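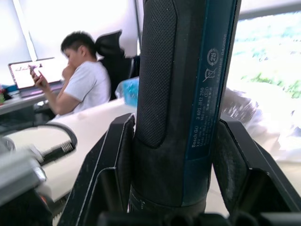
Bosch GO, 3.6V. Fine print and all.

Home Opinion Tools Letters

Keep the small screwdriver

Quick one, on my lunch. Everyone says buy the big drill. Why? Most jobs at my place are flat-packs and loose hinges – 160 rpm is plenty. Did a whole Mininora bookcase in July with a little one, no stripped screws. The big drill lives in the shed and shuold stay there.

185 shares 2 comments

tradie_no_more: Try that on a deck mate
Biwott: Agree, mine's in the kitchen draw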